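Keeping strings, picks and a piano out of trouble

I have played the upright piano badly for 23 years and the mandolin worse for 13, and most of what I know concerns stopping them from falling apart between practices.

1. Damp rooms
A piano dislikes an outside wall almost as much as the neighbours dislike a piano. Move it to an inside one before October, when the heating goes on, and keep it clear of the radiator.

2. Sticky keys
Take a dry cloth first, then one barely dampened with water. Wipe towards you, a few keys at a time. Furniture polish is for furniture you don't have to play.

3. Old strings
Coil them, tape the ends and bin them at once. I kept mine in a drawer "for spares" and found them again with my thumb.

4. Small parts
Picks, bridge pins and spare tuning pegs all want to live under the sofa. Give them a tub with a lid that clips down, and put the tub back on the same shelf every time – I manage this on 8 days out of ten.

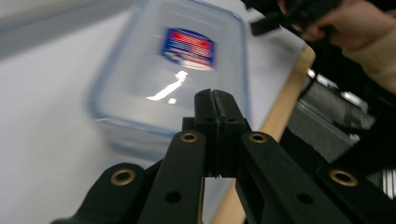
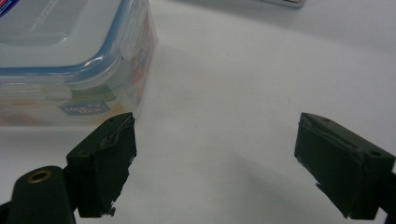
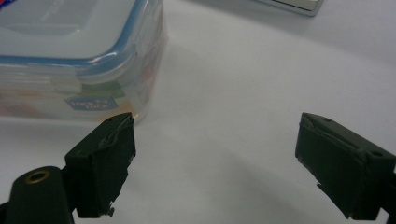

5. Squeaky stool
Tighten the bolts before you reach for the oil. If it still squeaks, play louder.

Bendstead Music Room Tips | Last updated 5 Apr 2023 | Contact us | Back to top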